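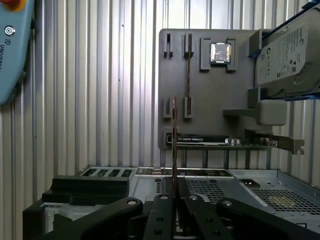
One module in the fingers, other parts on the board.

April, late. Draft four of the handling rules went up by the door, and I am now the author of a sentence reading "A module in the gripper is a module in use." Eyvindur Lauritsen wanted it stronger. I told him that if he could find a stronger verb than "is" he was welcome to it.

The argument was over who may reach in while a part is held. Old practice, handed down from the Nemo job, was that you could if you were quick. Quick is a hard thing to audit. So the new rule says pause the program, say "paused" out loud, get a "paused" back, then hands. Tipene Pomare says it makes us sound like parrots. He said it back to me perfectly all afternoon, though, with feeling.

We also settled holders. Every part goes back to its own slot on the board or it gets logged as missing, even if it's sitting right there on the bench looking at you. I lost that one and am trying to be big about it.

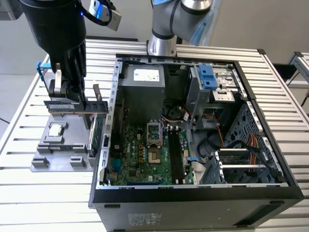 Treloar, April

Second half of the day went to the grip rule. Modules by the long edges, never by the contacts, whether it's fingers or a gripper doing the holding. It took 2 hours to agree on a line that's printed on half the packaging in the stockroom.

Then the case. I'd written "keep cables clear of the work area," and Tipene asked which cables, and clear by how much, and I looked at the bundles inside that Dell and crossed it out. It now says to check the cables before each run and initial the sheet. There will be a lot of initials. The Zado log is at 2,952 entries already and the pen on the string is dying.

Eyvindur wants the section on two arms sharing one case by tomorrow. I have a heading and a strong opinion about right of way. Must buy pens.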